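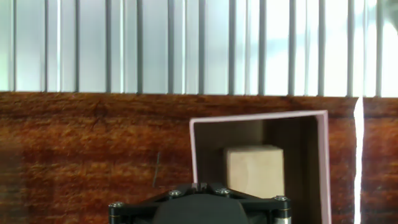
Progress report to Prergate, household and shop-floor chores project
15 May 2021

Short version first, as asked last time. Block-and-box work is coming along. Laundry is not. Shop floor restocking is somewhere in the middle and I'd like to move some money toward it. Details below, sorry for the rough state of this, wrote most of it between runs.

Where we are

Total attempts logged since the last report: 1065. That's all tasks together, including the ones we threw out for bad calibration. Of those, 300 were box tasks, meaning a small item goes into a box or comes out of one. The rest is towels, cups, shelf facing, drawer opening, and a fair amount of wiping.

You asked why we still spend so much time on cubes and boxes when the proposal says kitchens and stores. Fair question. A box on its side with one block in it is a cupboard with one can in it, minus the labels and the mess. If the arm can't get in and out of that without bumping the rim, it won't get a jar off a shelf. We tried skipping ahead in the winter and lost weeks. Not doing that again.

What works

Picking a light block off a flat surface. Boring now. Runs without anyone standing over it.

Taking a block out of an open box when the opening faces the arm. Works most of the time. Failures are nearly all the same kind: the arm comes in a little to one side, touches the box wall, the box turns, and from then on the planner is aiming at where the box used to be. We now re-look after any contact, costs a few seconds per try and it's worth it.

Putting cups right side up on a tray. Good with the plain cups, poor with handles.

Drawer opening, but only the drawers with bar handles. Knobs still slip.

What sort of works

Shelf facing (pulling products to the front edge so the shelf looks full). Ondunard let us use one aisle after closing, dry goods only. Boxes of pasta and crackers are fine. Bags are not. Anything that sags gets pulled over on its face. The store people were patient and gave us useful notes, the main one being that they don't care about speed overnight, they care about not finding things on the floor in the morning. We had been tuning for speed. Stopped.

Wiping counters. The arm wipes. It does not know if the counter is clean. Right now it does a fixed pattern and quits, which is okay for crumbs and useless for dried sauce. A person would look, scrub the one spot, look again. We have a start on that but nothing I'd show you.

What doesn't work

Towels. I'll just say it. Flat towel already spread out, it can fold in half. Towel from a pile, no. It grabs two layers, or grabs a middle instead of a corner, and then shakes it for a while. We had planned to report folding as done by now and it's not close to done. I would like to take it off the milestone list for this year and put it back as open research. Can discuss on the call.

Dishes into a rack. Glare on wet plates throws off the depth readings, plus the slots are narrow and the arm wants to come straight down when it should tilt. Paused.

Lighting

Bigger problem than I let on in the last report. The wrist camera sees the work up close, good for the last few inches, but bright light behind the work washes out the background and the exposure goes hunting. Inside of a box then goes dark, right when we need to see in it. Same trouble in real kitchens, window over the sink, dark cabinet below. We thought about controlling the light in the lab and decided against it — homes won't do that for us. Instead we're training on more of the bad light. Morning runs, late afternoon runs, lamps on and off. Success dropped at first and has come most of the way back.

Shiny surfaces are part of the same headache. A streak of glare gets read as an edge sometimes. The fix from the Buletti group helps (they share their filter code with us, terms are in the folder you already have) but it's slow, so we only run it on the final approach.

Hardware

Gripper mount held up. Screws on the plate worked loose once early on, we put thread locker on them and check weekly. Fingers are consumables at this point, the pads wear smooth and then everything gets dropped and we spend half a day thinking it's software. Now replaced on a schedule, every 100 hours of run time. Should of done that from the start.

Cable routing still annoying. It catches on things when the wrist rolls past a certain angle so we limited the roll, which means some grasps in the corners of a box are simply off the table. New sleeve ordered.

People time

This is the part I think matters most for the question you're really paying for, can a machine do the chore yet. So we started logging how often a person has to step in, and for how long. A task that succeeds nine times in ten sounds great until someone has to stay in the room for the tenth. By that measure only the flat pick and the plain cups pass. Box removal is close. Shelf facing passes for boxed goods and fails for everything else. Towels, a person does the whole pile faster than they can supervise the arm doing one.

I'd suggest we use step-in time as the main number in future reports and drop the success rate to second place. It makes us look worse for now.

Homes

The Ndung'u home trial is set up but hasn't started. Kitchen has been measured, family has picked the chores they want tried. Their list is not our list, by the way. They want shoes put by the door, toys in the bin, and the table cleared before dinner. No one asked for folding. Toys in a bin is very near to what we've been doing with blocks, so that one goes first. Clearing a table means food and liquids and we're not ready, told them so.

Start depends on the safety sign off, the paperwork is with your office. If that could get looked at in May it would help a lot, the family is away for a good part of the summer.

Money

On budget overall, over on parts (pads, the second camera, shipping), under on travel for obvious reasons. I'd like to move the leftover travel money to the store work. It covers the mobile base rental for the second aisle. No new funds requested.

Next period

Finish the open box work. Target is blocks first, then cans, then soft packages, box facing any direction and not just toward the arm. The facing-away case needs the arm to turn the box first and we have that working by hand control only.

Start toys-in-bin at the house as soon as we're cleared.

Second aisle at Ondunard, with bags included this time. Expect bad numbers on bags.

Rewrite the wiping task so it looks before it quits.

Write up the lighting results. Draft to you before it goes anywhere.

Things I need from you

1. Yes or no on taking towels off the milestone list.
2. Safety sign off for the home trial.
3. OK to move the travel money.
4. Whether step-in time is acceptable as the main measure. If your board needs the old success rates kept up front I can do both, but tell me before the next report so the 3 older tasks get re-scored teh same way.

Raw logs are in the shared folder, sorted by task. The towel clips are in there too.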